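Manaia Kereama
Notes on teleoperating soft goods, for the three people who asked. Task: pick up a square pillow with two arms and set it on a sofa. Leader arms on the operator side, follower arms on the robot, parallel recording of joint angles and head camera.

Manaia Kereama
Dataset as of this afternoon: 1,451 episodes kept, 227 thrown out. An episode is one pillow, one placement, arms back to the start pose. Anything with a regrasp after the pillow touches the seat gets thrown out. I may relax that later.

Manaia Kereama
Most of the 227 are operator errors. The common one is closing the left gripper a beat before the right. The pillow rotates toward the first contact and the second finger closes on a corner. You can rescue it by hand, but then the policy learns the rescue.

Manaia Kereama
So the rule for operators is: both triggers together, squeeze, wait, lift. The wait is half a breath. Dong-geon Noh wanted it longer. We tried longer and the trained arm just sat there holding the pillow. It had learned to wait and had no cue for when to stop waiting.

Manaia Kereama
Kinesthetic teaching (grabbing the arm and moving it) was the first thing we tried. Fine for one arm. With two arms and something soft in between, you need a third hand. You also end up standing in front of the head camera, and then every demonstration has your sleeve in it.

Manaia Kereama
Remote control has its own cost. The operator can't feel the squeeze. We run no force feedback on the Skastex leaders, so grip is judged by eye from how much the fabric bunches. New people over-squeeze for the first 80 episodes or so. I stopped correcting them and just don't count those toward the set.

Manaia Kereama
Head camera, lounge corner and then the sofa with the white pillow held.

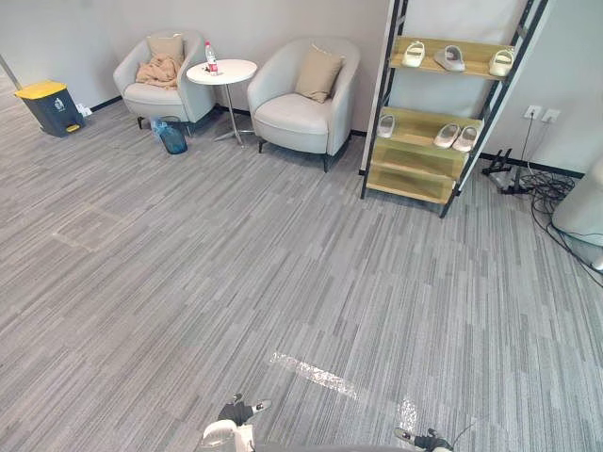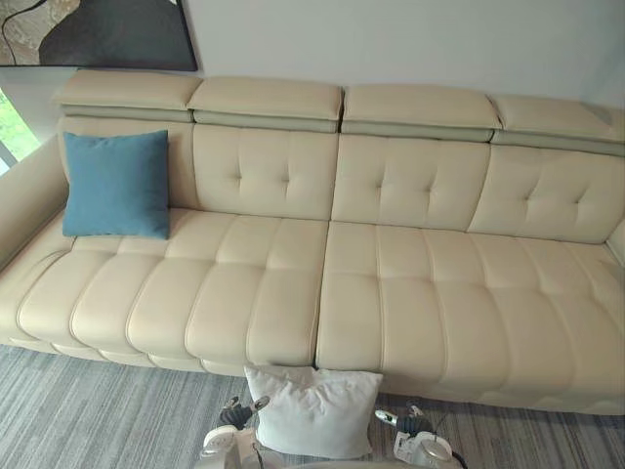

Manaia Kereama
On camera view: operators drive from the head camera feed only. If they look at the room directly they use information the policy won't have. The set is worse for it and the loss curve won't tell you. I turn the operator's chair to face the wall.

Manaia Kereama
Depth is the hard part from that view. A pale pillow against a pale sofa gives you very little to judge distance by. What works is watching the lower edge of the pillow against the front edge of the seat. When the first clears the second, move forward. I tell people that on the first day and they find it on the third.

Manaia Kereama
Start pose variation. Early on every episode began with the base in the same spot, and the resulting policy was excellent at that spot. Now the base gets moved between episodes, a hand's width or so, and turned a little. No pattern to it. People asked for a chart of positions and I said no. Charts get followed.

Manaia Kereama
Replay check, for anyone setting this up: before training on anything, play a recorded episode back open loop on the follower arms. If the replay misses, look at your timestamps. Ours were off by 2 frames between the Zatness logger and the camera. Small enough to look fine in the viewer, large enough to close the fingers on air.

Manaia Kereama
Someone asked about speed. Demonstrate at the speed you want. Slow demonstrations don't give a careful robot, they give a slow one that hesitates wherever the operator hesitated. Dong-geon is our best operator and he is also the fastest – I don't think those are separate facts.

Manaia Kereama
Pauses at the end matter too. Operators relax after release and let the leader arms sag. The follower sags with them, into the pillow. Then you have a robot that places the pillow and pokes it. Either trim the tail or keep your hands up until the recording light goes out. We do both.

Manaia Kereama
Labels: one line of text per episode, written by the operator right after. Success, grasp, anything odd. "Corner fold, left" is a good label. "Meh" is not, and I have read it many times.

Manaia Kereama
Next is the blanket task. It has no fixed shape to aim the grippers at, so I expect the discard rate to go up. Same rig, same Shevchuk mount for the head camera, new rule for what counts as done. The current draft of that rule is a paragraph long and the operators dislike it.

Manaia Kereama
The cleaned pillow set goes up on the Flustholm page in April if the upload behaves. Joint data and head camera video, labels included, discards in a separate folder for anyone who wants to train on mistakes.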